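Trelum Arm Users Board > Faults and Safety > Gripper force limit ignored after soft stop – laundry cell

Started by louro_bench, March 20, 2020

louro_bench
Posts: 145

Posting this as a fault report and also asking for help. We run a Trelum arm with the two-finger gripper on a laundry sorting task. Clothes get moved between a basket and a bin. Controller firmware is the January release.

Yesterday the arm was going in for a piece of cloth when I hit the soft stop on the pendant, because it was coming down lower than I liked. The arm stopped as it should. I cleared the stop, pressed resume, and the fingers closed at what I would guess was full force. The force limit in the job is set to 8 N. The log shows the limit as 8 N the whole time. The motor current says otherwise.

No injuries and the fingers are fine. The cloth had a crease pressed into it that took a while to come out. What bothers me is that one of us had reached in to straighten the cloth a minute earlier.

Layout of the cell:
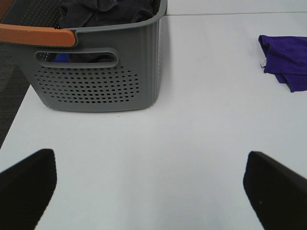

Wrist view with the fingers open. Basket at left, purple cloth at right.

I can repeat it. Out of the tries I made this morning it happened every time I stopped during the descent, and never when I stopped during the travel move before it. Has anyone else seen this?

gindley_dan
Posts: 1,711

First question, did you resume from the pendant or from the job screen? On the older firmware those two did different things. Resume from the job screen reloaded the tool settings and resume from the pendant did not.

Second, please stop repeating it with anybody near the table.

louro_bench

Pendant. I have not tried the job screen. And yes, everybody stays behind the tape while I test.

mapleshop

I'm not convinced this is a firmware fault. If your descent is too low, the fingertips push on the table, and when the fingers close they have to drag across it. That gives you a current spike that looks exactly like a force problem. You said yourself it was coming down lower than you liked.

What is the cloth? Something thin lying flat is the worst case. You have to go nearly to the table to get hold of it.

louro_bench

It's folded over and has a bit of thickness to it. I pulled one from the fixed camera so you can judge the height.

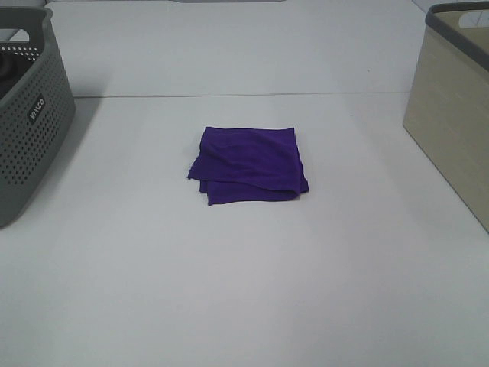

Fixed camera, arm out of view. Basket on the left, beige bin on the right.

I do take the point about dragging. But the spike holds for 2 seconds after the fingers stop moving. Dragging would drop off once they stopped.

mapleshop

Not if the fingertips are still loaded against the table. Raise the approach, repeat the stop and resume, and look at the current again. If it's still there I'll agree with you.

I would also check the tool offset before blaming the controller. We had a cell that was low for weeks and everyone blamed the software. The offset had been typed in for a different set of fingers.

kestrel_ops

I have the same arm and the same January firmware and I can confirm something close to this. In our case it was the speed limit that went missing after a soft stop. The screen kept showing the reduced speed but the arm moved at the normal one. Lisano, who we bought through, told us to clear the job and load it again after every stop. That works but people forget.

So I would not rule out the controller. The screen shows what the job asks for. I don't think it shows what the drive is using.

gindley_dan

That matches what I remember. The value on the screen is the requested one. If you want the real one you have to open the drive page and read it there.

For the thread, I would do these tests in order, with the area clear:

1. Check the tool offset.
2. Raise the approach and repeat the stop with a pendant resume.
3. Same again with a resume from the job screen.
4. Read the limit off the drive page each time before the fingers close.

louro_bench

Ran all of it this afternoon.

Offset was correct. I measured it and then measured it again with the fingers taken off and put back on.

With the approach raised, the arm still gets the cloth if it takes it by the fold, so the old height was lower than it needed to be. mapleshop was right about that part and I'm leaving it raised. 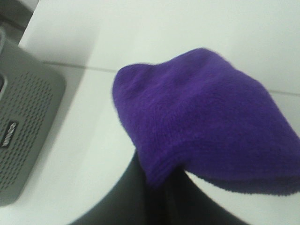 The spike did not go away though. Stop in the descent, resume from the pendant, and the drive page shows no force limit set at all. It is just blank. Resume from the job screen and the limit is back at 8 N and the current looks normal.

mapleshop

OK, a blank limit on the drive page is not a height problem. I agree with you now. I'd still say the low approach made it worse.

tin_roof

Am I reading this correctly that someone had a hand in there with only a soft stop on? That worries me more than the firmware. A soft stop is a pause. The drives are live. If you have to touch anything on that table, use the hard stop and walk around to it.

kestrel_ops

Agree in principle, but a hard stop on ours means homing the arm again and it takes long enough that people will avoid it. You need a rule they will follow.

tin_roof

Then the rule is nobody reaches in and the cloth stays crooked. I don't see a middle option when the force limit might not be there.

louro_bench

tin_roof has a fair complaint and we changed it today. Hard stop before any hand goes past the tape. It costs us the homing time and we are going to live with that.

I put the basket and the cloth out like this for the final set of runs, and wrote up the settings underneath for anyone who wants to compare.

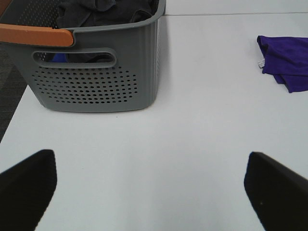

Settings and workaround as of tonight

Firmware: January release
Gripper: standard two-finger
Force limit in job: 8 N
Approach: raised from the original height
Resume: job screen only. The pendant resume button has tape over it.
Before each run: open the drive page and check that the force limit is not blank
Hands past the tape: hard stop only

I sent the logs to Trelum support and have a ticket open. Nothing back yet apart from the automatic reply.

gindley_dan

Good write-up. Can you add to the ticket that kestrel_ops lost a speed limit the same way? If both settings drop out on a pendant resume, they need to hear it as one fault – otherwise it will go to two different people.

louro_bench

Added, with a link to this thread. kestrel_ops, if you can send them your log as well, that would help.

kestrel_ops

Will do on Monday when I'm back at the machine.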